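February 2024, bench notes, tidy-up tasks

Continuing with the chore list. Last entry was the towels, which I don't want to write about again until the new finger pads are on. Now the baskets.

For those who read this later: the chore list is our own list of small household jobs, 51 items at the moment, and for each one I must write one of three words — "yes", "with help" or "no". The question is always the same. Could I leave this job to the machine in my own kitchen and go out to buy bread? If I would stay and watch, then the word cannot be "yes".

## Why baskets

A basket looks like an easy object. It is light, it does not break, it has a rim all the way around, and a child of three can carry it. I put it on the list as a rest day between the towels and the drawer of cutlery. This was a bad judgement from me.

Difficulties I have found so far:

- Woven sides are not a flat surface. A finger that slides along the wall catches on a strand, and then the basket turns instead of lifting.
- The rolled rim is thick, and the braid is not the same thickness all along. A grip width that is good for one part of the rim is too small for the next part, so the fingers push the rim away before they close.
- Light comes through the weave. In depth data the wall of the basket has holes, and the planner sometimes believes that it can pass a finger there.
- An empty basket weighs almost nothing. When one arm touches it early, it moves, and the other arm arrives to a place where the rim was before.

The last one is the most annoying for two arms. With a heavy pot we never see it.

## The task as written

Two baskets on the white table, one orange and one dark brown. Bring them side by side and parallel, with the long sides facing each other, and leave a gap that a hand can enter. Nothing inside them for this round. The items to be sorted (pegs, socks, batteries) come later, when the moving of the basket itself is reliable.

I changed the wording twice. In the first version I wrote "neatly", and when I had to score it, I saw that I had no idea what I meant. A person who tidies a shelf has no number in mind for neat. For the log I now take a long-side angle difference of under 9 degrees. It is generous, my own shelf at home would maybe fail.

## Work at the table 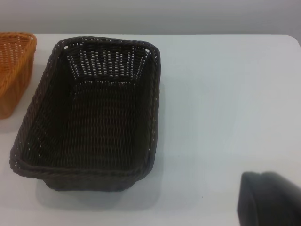
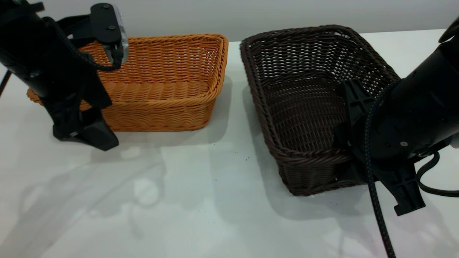

## What I noticed

**Dark brown.** Much harder than the orange one. In the shaded parts the inner wall goes nearly black, and there the rim and the wall become one thing for the software. The back wall has the opposite problem: many bright little openings, and the edge detector is very happy with all of them. I tried to raise the exposure. It helps the shaded wall and it kills the table, which is white and already close to the limit.

**Orange.** Good contrast with the table and a tighter weave. It is also shallower than the brown one, so a finger that goes down at the brown basket's depth will press on the floor. I want the depth to be measured for each basket and not fixed in the config file. Please, if you edit the config, do not put the fixed value back.

**Corners.** For a corner grasp, one finger inside and one outside, the basket must be rotated so that the corner is offered to the arm. When the long side is square to the table, the wrist has to turn so far that the cable becomes tight. I prefer a push first, then a grasp. It costs time but the cable lives longer.

**Cable.** The braided cable on the right arm hangs in front of the gripper in some poses. It must be clipped higher. I wrote this also in the previous entry and I did not do it. It is on the job board now.

**Table.** Small dark specks between the baskets. I suppose they are from the wicker, but I did not look under the lens. Wipe before each block of trials, please, with the dry cloth and not the blue spray, which leaves streaks that the overhead view reads as edges.

## Scoring, and how I feel about it

We have 242 trials logged under the Namari protocol, all basket positions together. I will not put a success rate here, as the first part was scored with the old wording and it would be a false number. I need an afternoon to go through them again.

What I can say without a number: pushing is close to boring, and I mean this as praise. Lifting with one arm is possible but I stay near the stop button. Lifting with two arms is still a discussion between the arms about who has the basket.

The Illa policy is smoother to look at, and visitors like it more. The Suksawat script is ugly, it stops, it thinks, it moves again. For my kitchen I would take the script, since when it fails it fails slowly and I can see it coming. I know that this opinion is not popular in our group — we can talk about it at the Tuesday meeting.

There is also the question of time. A person puts two baskets straight in one movement, probably while speaking on the phone. I don't think speed is so important if one is not at home, but the machine must then finish the job and not wait for me with a basket in the air.

So in the list I write:

- Push basket straight: with help. (Nearly yes. Ask me again after the re-scoring.)
- Lift and place basket, one arm: with help.
- Lift and place basket, two arms: no.
- Lift basket with things inside: not tried.

## To do

- [ ] Clip the cable on the right arm.
- [ ] Depth per basket, remove the fixed value.
- [ ] Re-score the old trials with the angle rule.
- [ ] Ask Irkico if the softer finger pads come also in a narrow size. The present fingers are too wide for the braid.
- [ ] Find a third basket, grey or another middle colour, with a thin rim. If it works on only two baskets, we have learned two baskets.
- [ ] Disk: we are over 3000 clips and the small drive is nearly full. Move the towel clips first, they are the biggest.
- [ ] Cutlery drawer: choose the drawer. The one from the kitchenette sticks, even for me.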